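**November 15, 2018 – Irkell guest room, bar fridge and water tray**

Back at the mini fridge under the granite counter. Silvana wants the drinking water sorted before the next lot of guests. Shelf in the bottom could do with a wipe, it's a bit grubby. Door gasket needs a proper look as well, I only gave it a glance. Water is the small bottles with the pink label.

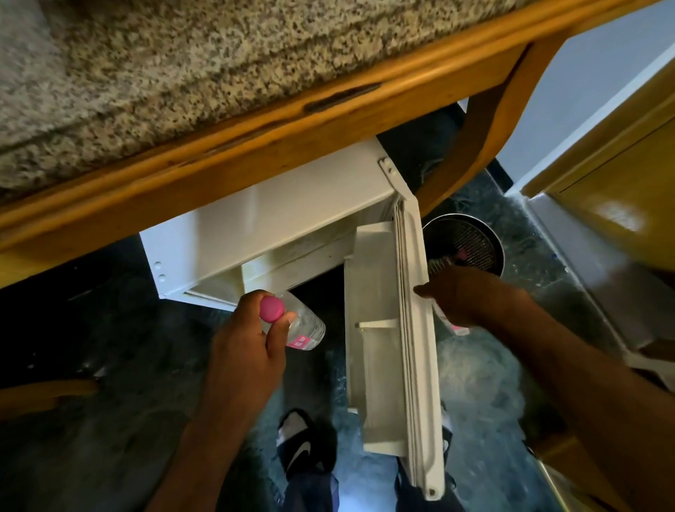
Where does the guest water live between stays? In the fridge with the door shut, and the tray on the counter gets set on the day.

Colm asked in October if we could leave the tray bare and put a card out. Tried it in the Sukden room and guests rang down for water anyway, so the tray stays. White one, on the granite, well back from the wooden edging. Elaine's stock sheet says 1,830 bottles left in the store, so no need to reorder yet.

Mesh bin beside the fridge has rubbish in it – add to the room list.
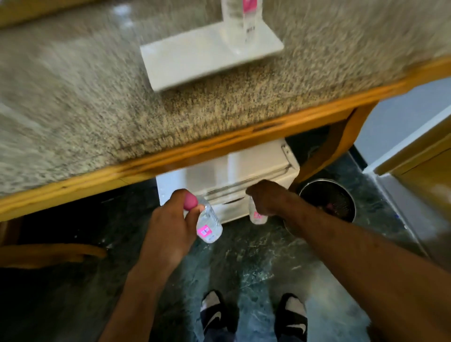 ## Tray

Two bottles per tray, labels facing the chairs where possible. Keep them toward the back half so there's room for glasses in front. Yoga has the spare trays if one gets scratched. 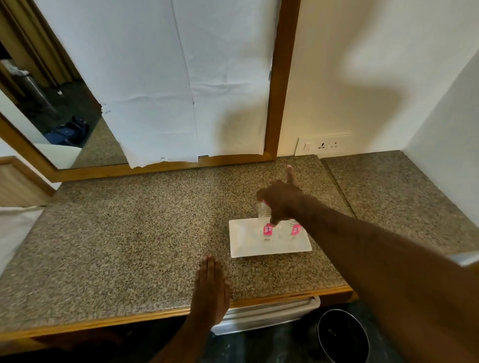 *Two bottles on the white tray, Irkell counter.*

Still to do: wipe the fridge shelf, empty the bin, ask Severin for a new gasket price.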